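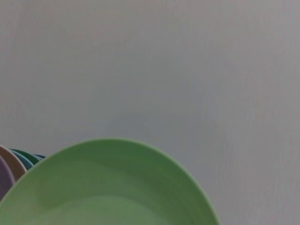 Kitchen map for Plomevau gets a long-awaited update

2019-05-10

A reworked version of Dulora, one of the most played community maps for the hide-and-seek game Plomevau, is now available to download. The update was put together by Rocío Beltrán, who took over the map in April after its original builder, Nelu Stoica, stopped working on it.

Dulora puts shrunken players in an oversized kitchen and gives the hiding team 58 seconds to find a spot. The old version was popular but had known problems. Players could fall through the floor behind the stove, and one seeker camping on top of the fridge could watch almost the whole map.

Both of those are fixed. The gap behind the stove has been closed, and the fridge now has a sloped top that players slide off. Beltrán has also added a crawl space under the sink that leads to the pantry, with a hatch that can be shut from either side – but not locked.

"I kept the layout people know," Beltrán wrote in the release notes. "If you had a favorite hiding place in the old one, it is probably still there. The exception is the toaster. The toaster had to go."

The map now supports 14 players, and the spawn points have been moved so that hiders no longer start in view of the seeker room. Loading times should be shorter as well. Lindiwe Tshabalala, who redid the textures, replaced 700 separate image files with a smaller shared set.

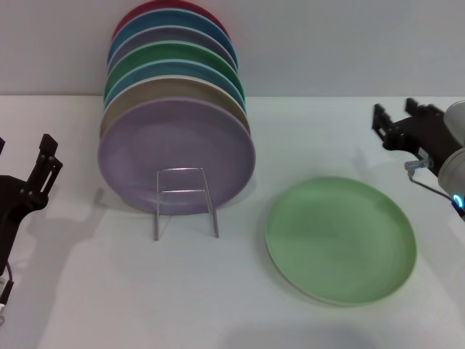 Colored plates on a wire stand, with lavender at the front.

The earlier version had passed 3,000 subscribers by the time Stoica left the project. He gave permission for the new release and is credited as the original author on the download page. Anyone subscribed to the old map will need to subscribe again, as the update has been posted as a separate item. The old one will stay up for servers that still have it in rotation.

Early comments have been mostly positive. Si-eun Kwak, who runs the Kallix server, said the map went into its evening rotation on the first night. She asked for a darker version of the pantry, and Beltrán replied that she would look at it.

One bug has already been reported. Players who crouch on the windowsill at the end of a round may get stuck there when the next one begins. Until a patch is out, typing the respawn command in chat will free them.

Beltrán is also working with Nicanor Figueroa on a second map, Ocampo, set in a bus depot. It does not have a release date.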